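Rationalisierung der Textilveredelung

Die Rationalisierung der Textilveredelung bezeichnet den Übergang von handwerklichen zu maschinellen Verfahren beim Bleichen, Färben und Ausrüsten von Geweben.
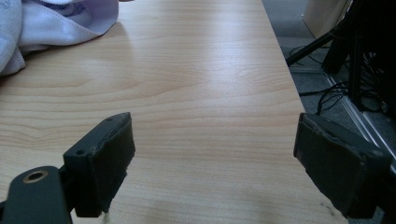

Heller Stoff mit Steppnaht auf einer hölzernen Tischplatte

Begriff und Abgrenzung

In der Technikgeschichte wird die Veredelung von der Spinnerei und der Weberei unterschieden, deren Mechanisierung früher einsetzte und in der Literatur ausführlicher behandelt worden ist. Der Begriff umfasst alle Arbeitsgänge zwischen der Abnahme des Rohgewebes vom Webstuhl und seiner Auslieferung an den Handel. Die Konfektion zählt nach überwiegender Auffassung nicht dazu. Sylvain Guérin bezieht dagegen das Dämpfen und Pressen fertiger Kleidungsstücke ein.

Entwicklung

Bis in das späte 18. Jahrhundert wurde Leinen überwiegend auf Wiesen gebleicht, ein Vorgang, der mehrere Monate beanspruchen konnte. Die Einführung chlorhaltiger Bleichmittel verkürzte ihn erheblich und machte die Betriebe von Jahreszeit und Bodenbesitz unabhängiger. Der Walzendruck löste im Kattundruck schrittweise den Handdruck mit Holzmodeln ab. In der zweiten Hälfte des 19. Jahrhunderts folgten synthetische Farbstoffe, deren gleichmäßige Beschaffenheit die Arbeit nach festen Rezepturen begünstigte.

Als gut dokumentiertes Beispiel gilt die Bleicherei Quinlan in Prultarbridge. Das erhaltene Lohnbuch verzeichnet 600 Beschäftigte, verteilt auf 19 Abteilungen. Ein Zweigwerk in Stirov übernahm später die Färberei, während die Appretur am Stammsitz verblieb. Die Musterbücher beider Werke umfassen zusammen 3000 Stoffproben; 13 Bände gelten als verloren.

Soziale Folgen

Mit der Umstellung verlagerte sich die Fachkenntnis vom Färbermeister auf das Betriebslabor. Qianru Fang wertet dies als Entwertung des Erfahrungswissens. Spyros Tzanetos verweist hingegen auf den Fortbestand handwerklicher Prüfverfahren, insbesondere der Beurteilung des Griffs von Hand. Einigkeit besteht über die gesundheitlichen Belastungen durch Dämpfe und Laugen sowie über die Verunreinigung der Flüsse unterhalb der Werke.

Forschungsstand

Die ältere Forschung stützte sich vorwiegend auf Patentschriften und Firmenfestschriften. Guangming Kang und Jinfeng Yuan zogen erstmals Rezeptbücher in größerem Umfang heran. Der Nachlass der Maschinenfabrik Cletel, die Trockenzylinder und Spannrahmen nach Prultarbridge lieferte, ist bislang nur teilweise erschlossen.

Siehe auch: Appretur, Kattundruck, Rasenbleiche, Teerfarbstoffe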